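Notes on gathering examples, third instalment
3/11/18
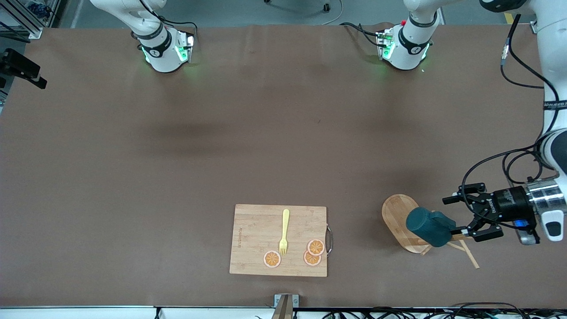
The purpose of the present stage of the Nargate work is to build a body of examples from which a learning system may be trained to handle ordinary kitchen articles with two arms. Readers of the two earlier instalments will recall that the first dealt with the choice of gripper and the second with the layout of the bench at Nudarcombe. I undertook in July to report on the collection itself once there was something to report. There is now a sufficient quantity of material to do so, although several of the conclusions should be regarded as provisional.

As of Friday the collection stands at 926 accepted examples. The target agreed with Plasness is 2,000. A further 254 attempts were recorded and set aside, and I shall return to these below, as they have taken up a disproportionate share of our discussion.

Each example is a single attempt at a single task, guided by a human operator from start to finish. The operator is given a written instruction of one sentence. The instruction names the object to be moved and the place where it is to be left, and it does not specify which arm should be used. Emanuel Gavrilă drafted the first set of instructions and was of the view that the arm should be named. Tamara Anghel held that this would deprive the system of the chance to learn the choice for itself. We tried both forms over two weeks and have retained the second. I remain of two minds, and the records made under the first form have been kept under a separate label should we wish to revisit the matter.

Objects are drawn from a cupboard of household goods. They include cups and canisters, cutting boards, plastic cutlery and slices of fruit. The cutting boards have proved more useful than expected. A board may be the thing that is moved, the surface on which another thing is placed, or simply an obstacle, and the same board may serve all three purposes within one morning. The yellow fork is unpopular with the operators. It lies very low, and on a bamboo board there is little room for the fingers to get beneath it.

Rounded objects present a different difficulty. A cylinder lying on its side may be gripped at the end or across the middle, and an operator who has found one comfortable approach will tend to repeat it. By the end of September nearly all of our cylinder examples had been gripped in the same manner. Florin Vlad noticed this while preparing a summary for Plasness. The instruction sheets now carry a short note asking the operator to vary the approach, and the distribution has improved, though it is not yet even.

The procedure for a session is as follows. The operator checks both arms and both wrists, confirms that the cables are free to move, and enters his or her initials in the log. Objects are then placed according to a card drawn from the box. The card gives only approximate positions, and the operator is expected to use judgement. Recording begins when the hands are clear of the bench. After 30 attempts the operator stops, whether or not the session has gone well, and a second person takes over. This limit was introduced at the request of Marius Vlad, who reviewed the early sessions and found that the movements became noticeably more hurried toward the end.

I turn now to the attempts that were set aside. The original rule was that any attempt in which an object was dropped, knocked or left in the wrong place should be excluded. Hnat Savchuk has argued, in a memorandum which he has kindly allowed me to summarize, that this rule is too strict. In his view an attempt in which the operator misses the object, withdraws and tries again contains information that a clean attempt does not. A system trained only on clean attempts will have no experience of recovering from an error, and it will certainly make errors.

I find this persuasive. The difficulty lies in drawing the line. A miss followed by a correction is plainly of value. A miss followed by several seconds of hesitation while the operator considers what to do is of less value, and may teach the system to hesitate. For the present we have asked two reviewers to mark each of the excluded attempts independently. Where both agree that there is a clear recovery, the attempt will be restored to the collection with an additional label. The figure of 926 given above does not include any of these.

Some smaller matters should be recorded. The brown covering on the bench will stay in place for the remainder of this stage, although a second colour has been requested. The lighting will be altered between sessions from next week. Crăciun has offered a further box of kitchen articles, which will be held back entirely from training and used only for testing. Would those with access to the cupboard please leave that box sealed.

The next instalment will deal with the labelling scheme, on which I have received a good deal of correspondence.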